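Speaker notes – bench safety session, Feb 8, 2021
Merle Nepia. Slides by Raquel Correia.

Opening

Skip the company overview. Say that the talk covers one fault on one two-arm bench, the Montoya cell, and what we changed. Questions at the end. The Clastemberg people have seen the first half before, so keep it short.

What the cell does

Small items go on a stone tabletop and the arms pick them up. Pens, pencils, caps, short cylinders. Loads are light. The risk comes from two arms sharing one work area and from people reaching in to reset items.

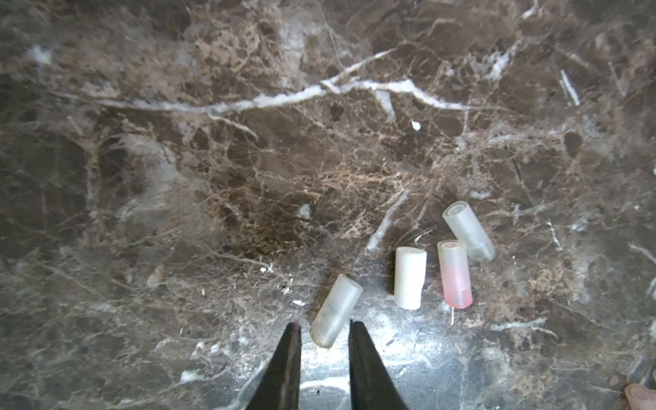 Point to make: stopping distance at the fingertips. The arms look slow and people get used to them. On the day of the fault the operator had a hand on the table when the left arm moved without a command. The finger touched a knuckle. No injury, but it was logged as a contact event and the cell was locked out.

The fault

Log entry 1423. The left arm lost its joint reading for 152 milliseconds. When the reading came back, the controller treated the gap as a position error and tried to correct it at full speed. It should have held still and raised an alarm.

The drive logged 835 good cycles before the dropout, so a short self-test would have passed. Stress this. Raquel ran the self-test 32 times afterward and got no failures.

Cause, in two parts:

1. A worn conductor in the cable to the left wrist. It opened only when the arm was bent toward the middle of the table with the wrist turned inward. Handing items from one gripper to the other puts the arm in that range all the time.
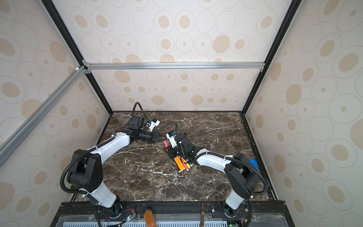
2. A default in the Flamum controller software. Hold-on-signal-loss was switched off at setup and never checked. Own this one – it was our setup sheet.

What we changed

Hold-on-signal-loss is on for both arms, and the start-up script refuses to run without it. Recovery speed after any fault is capped. Cables are flexed by hand through the full range at each monthly check, with the signal trace open. Resets by hand need both arms in the stopped state, confirmed on the panel.

Pause here if someone asks about grip faults. Dropped markers are a separate matter and do not trip the safety circuit.

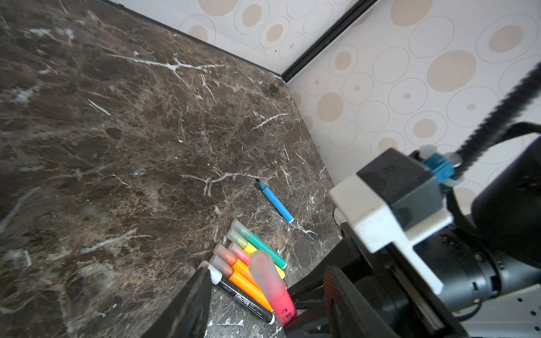
The cap on recovery speed costs a few seconds per fault. Diltomberg asked for a higher limit at their site. We said no until the cable test has run through May.

Still open

Whether the right arm needs a new cable now or at the next service. Raquel wants it done now. Also the panel light: amber is used for both "paused" and "stopped," and the operator read it as stopped. New labels are on order.

Leave the log trace on screen during questions.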